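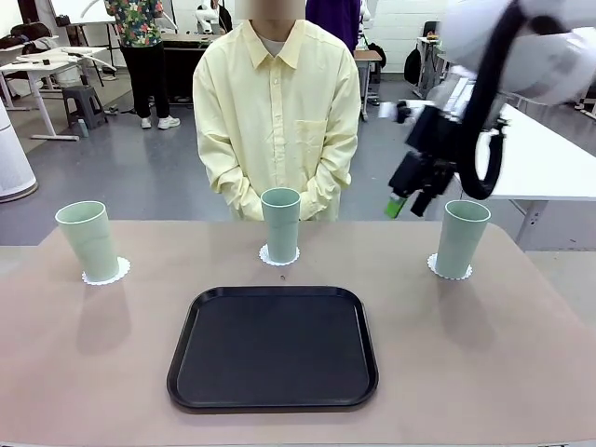
Gestley Hall Refreshments Group
Minutes of the January meeting

Present: Maximiliano Gallardo (chair), Hipólito Salinas (minutes), five members. Apologies from two.

The meeting opened at 6:15 p.m.

1. Minutes of the last meeting
Approved with one correction. The order from Vellell was for napkins, not paper plates.

2. Cups
Members discussed the pale green plastic cups. The tall shape was liked. One member said tall cups tip over more easily when a table gets bumped and asked for a shorter one. Mr. Gallardo said the shorter cup in the Guerreiro catalog only comes in white. It was agreed to stay with the green. The hall has 274 in the cupboard and no more will be bought before spring.

3. Doilies
Mr. Salinas asked if each cup needs its own doily. Two members felt the round white ones with the scalloped edge make a plain table look set, and wanted to keep them. Another said they stick to the bottom of a cold cup and end up on the floor. After some discussion it was agreed to use doilies at seated events only. For coffee after talks, cups go straight on the table.

4. Trays
The black trays will be used for clearing as well as serving. They show fingerprints and should be wiped before they go out. Place the empty tray at the front of the table with the cups in a row behind it, so that whoever is serving can load from the back. Trays are not to be stacked wet.
Action: Mr. Salinas to put a note inside the cupboard door.

5. Tables
The long table with rounded corners will stay the serving table. Wipe it down before the doilies go on, including the back edge, where crumbs were left last time.

6. Budget
Balance stands at $2,005. The Retalov invoice for $70 was approved for payment. A request for a second coffee urn was held over until prices are in.
Action: Mr. Gallardo to get two quotes.

7. Other business
The cupboard key was missing again on Thursday and was found in the kitchen drawer. It goes back on the hook by the door.
One member asked for decaf. Agreed.

The meeting closed at 7:05 p.m. Next meeting in February, same room.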